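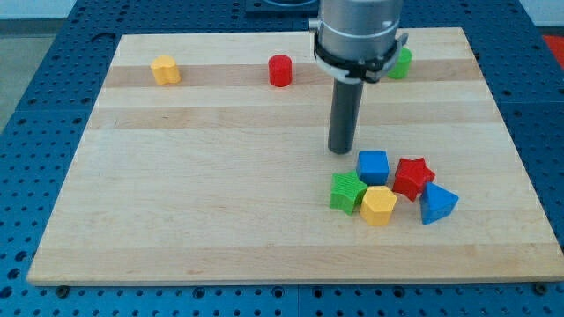 독서 모임방 안전 점검표와 의견

장소: 책방 그루텐 2층
점검일: 8/22/26
점검: 연규리 / 의견 정리: 금규빈

1. 출입문과 계단
점검 결과: 양호
의견: 문은 부드럽게 잘 열립니다. 다만 지난번 가족소설 읽기 모임 때 다들 가방을 계단참에 쌓아 두셔서 내려가실 때 조금 아슬아슬했어요. 이번에는 가방을 꼭 방 안으로 들고 들어와 주시면 정말 고맙겠습니다.

2. 좌석
점검 결과: 양호
의견: 의자는 12개까지만 놓기로 했습니다. 더 오시고 싶다는 분들 마음은 너무나 반갑지만, 그 이상 놓으면 창가 쪽 통로가 막혀 버리더라고요. 대기하시는 분들은 다음 회차에 먼저 연락드릴게요.

3. 책장 고정
점검 결과: 보완 필요
의견: 번역소설 책장 맨 위 칸이 살짝 흔들립니다. 두꺼운 양장본이 위에 몰려 있어서 아래 칸으로 옮겨 두었고, 벽 고정 나사는 젠기즈 코잔 님이 새로 조여 주시기로 했어요(늘 감사합니다!). 그때까지 맨 위 칸 책은 직접 꺼내지 마시고 저희를 불러 주세요.

4. 조명과 전선
점검 결과: 양호
의견: 낭독 자리 스탠드를 밝은 것으로 바꾸었습니다. 239쪽 편지 장면을 읽으실 때 글씨가 안 보인다고 하신 분이 계셨는데, 이제는 한결 편하실 거예요. 전선은 벽을 따라 테이프로 붙여 두었습니다.

5. 소화기와 비상등
점검 결과: 소화기 양호, 비상등 보완 필요
의견: 소화기 압력은 정상 범위입니다. 비상등은 불은 들어오는데 금방 어두워져서 배터리를 주문해 두었습니다.

6. 차와 간식
점검 결과: 양호
의견: 전기 주전자는 책상 말고 선반 위에서만 써 주세요. 네스린 카라카야 님이 가져오시는 과자에는 견과류가 들어갈 때가 많으니 알레르기가 있는 분은 먼저 물어봐 주시고요.

7. 모임 진행
점검 결과: 해당 없음
의견: 이번 책은 아이를 잃은 어머니의 이야기라 읽다가 마음이 무거워지는 대목이 꽤 있습니다. 중간에 10분 쉬는 시간을 넣었고, 힘드시면 언제든 조용히 나가서 바람 쐬고 오셔도 괜찮습니다.

다음 점검은 12월 송년 낭독회 전에 합니다. 빠진 것이 보이면 계산대 옆 공책에 적어 주세요.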